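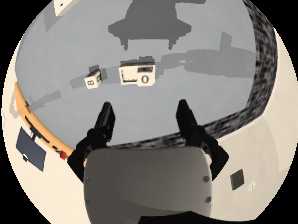
Every December my inbox fills up with people promising me a clear head by spring, and this time I gave in and paid for one of them. The course is called Tanduvon. It cost 84 dollars and its big idea is that you should own fewer than 100 things.

I have some questions about the 100. Does a pair of socks count as one or two? The course says one. A set of forks is also one, but a book is a book, so anybody who reads is in trouble by lesson two. My friend Purificación Llorente went through the whole program last year and got her number down by declaring her kitchen "shared property." She lives alone.

What bothers me more is the before-and-after talk. We are told about a man in Olmedo who got rid of nearly everything and now sleeps better. Fine. He also quit his job and moved closer to his sister, which gets half a sentence in lesson six. I'd sleep better too.

Then there's the shop. Finish the course and you get 35 percent off storage boxes from Kultau. Storage boxes! For the stuff I'm supposed to have given away.

I did clear out the hall closet, and I'm glad I did. I found my good umbrella and a coat I'd blamed my brother for losing. It took one afternoon and a roll of trash bags, and I didn't need a workbook for it. I've asked for my money back. The refund page wants me to write a paragraph about what I'm "still holding on to," so I wrote 84 dollars.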